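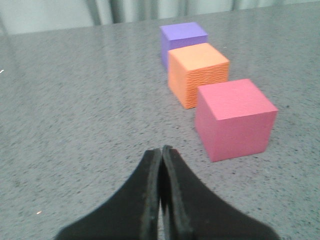 Kit de coleta Mamell, review depois de 22 dias de uso. Versão curta: compraria de novo, mas com ressalvas - e não são poucas. Uso para juntar demonstrações teleoperadas, tarefas de mesa bem básicas, pegar e empilhar. A câmera de punho é o melhor da caixa, de longe. Foco bom na distância que interessa, as pontas dos dois dedos sempre dentro do quadro, e na altura de aproximação cabem os três cubos juntos, o rosa na frente, o laranja e o roxo atrás. Parece pouco. No kit anterior (Bolov, vendido) eu só via o alvo quando já estava em cima dele, e a política aprendia a chegar meio às cegas.

Comprei pela loja, preço cheio, ninguem me mandou nada de graça. Digo porque perguntaram no post anterior.

Montagem. Uma tarde. O manual vem só em inglês e a página do cabo de sincronia tá errada, o diagrama mostra o conector invertido. Svend Ketilsson postou a correção no fórum do Proscombe, procurem lá antes de forçar qualquer coisa. Eu forcei. Sobreviveu.

Garra: preta, fosca, dois dedos que afinam bastante na ponta. Gosto da ponta fina, entra bem entre peças encostadas. Com espuma ela perdoa muito - se você fecha torto o cubo cede e vai assim mesmo. Bom pra sessão render, ruim pro dataset. Você acaba gravando um monte de pegada feia que conta como sucesso. Passei a marcar essas à mão na revisão, dá trabalho mas a diferença no treino apareceu logo.

Os números até agora: 932 episódios gravados, 17 descartados por perda de quadros. Achei aceitável. Quatro desses 17 foram na mesma noite, com o notebook na bateria, então culpa minha.

Software de gravação. Ok, só ok. Começa e para com pedal, isso é ótimo. Nomear tarefa é um parto, o campo não guarda o último texto e você redigita toda vez. Exportar demora. E não tem como apagar um episódio no meio da sessão, só no final, quando você já esqueceu qual era o ruim. Eu anoto num papel. Em 2020. A Lærke Lykkegaard fez um scriptzinho que resolve metade disso, funciona no Linux, no Windows não testei.

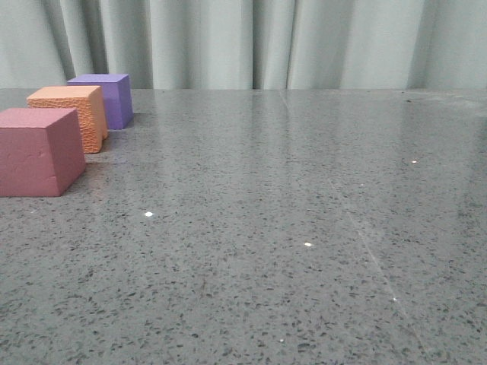

A câmera fixa é vendida separada e foi onde eu mais hesitei. Vale? Pra mim sim. O punho sozinho não dá noção de onde as coisas estão na mesa, e o modelo sente falta. Com a fixa dá pra ler a arrumação inteira, os cubos em diagonal no canto esquerdo, o rosa até passando da borda da imagem. Esse corte é coisa pra ficar de olho, o campo de visão é mais estreito do que o anúncio sugere e posição muito na ponta sai incompleta. Em compensação a definição é boa: os carocinhos do cubo laranja aparecem direitinho, e até as marquinhas na frente do rosa.

Ponto fraco dela: reflexo. Tampo polido e claridade, o automático não se entende com isso. A parte do fundo, perto da cortina, fica esbranquiçada. Travei exposição e balanço de branco no manual e melhorou, mas o menu pra isso é escondido (Avançado, depois Sensor, depois rolar até o fim). E reseta quando atualiza o firmware. Já fui pego uma vez, meia sessão com cor diferente da outra meia.

Quem vai treinar com pouca coisa, atenção nisso. Cor é justamente o que eu uso pra dizer qual cubo pegar, então se o branco anda sozinho o rosa e o laranja começam a se aproximar. Malou Ragnarsson me sugeriu embaralhar cor no treino. Não dá no meu caso, né, a cor É a instrução. Variei foi a posição de partida e a ordem dos cubos.

Calibração entre as duas câmeras: usei o padrão impresso que vem na caixa. Papel fino, empena. Colei numa placa rígida e ficou bom. Refaço sempre que alguém esbarra no suporte.

Comparando rápido. O Bang é mais barato e a garra é mais forte, mas sem câmera de punho integrada, você vai improvisar suporte e depois sofrer com vibração. O Bolov já falei. Se o seu negocio é objeto pesado, Mamell não é. Pra espuma, caixinha, pano, serve muito bem.

Suporte da loja respondeu em dois dias, educado, não resolveu o bug do campo de texto. Disseram que entra na próxima versão. Em dezembro disseram a mesma coisa pra Stamatia Kontogiannis, ela me mostrou o email.

Prós: câmera de punho, pedal, garra fina, poucos episódios perdidos.
Contras: software, manual, câmera fixa à parte e com automático ruim, folha de calibração.

Nota 4 de 5. Se arrumarem o gravador eu subo.

Atualização, 3 de março de 2020: saiu firmware novo. Resetou a exposição de novo. O resto igual.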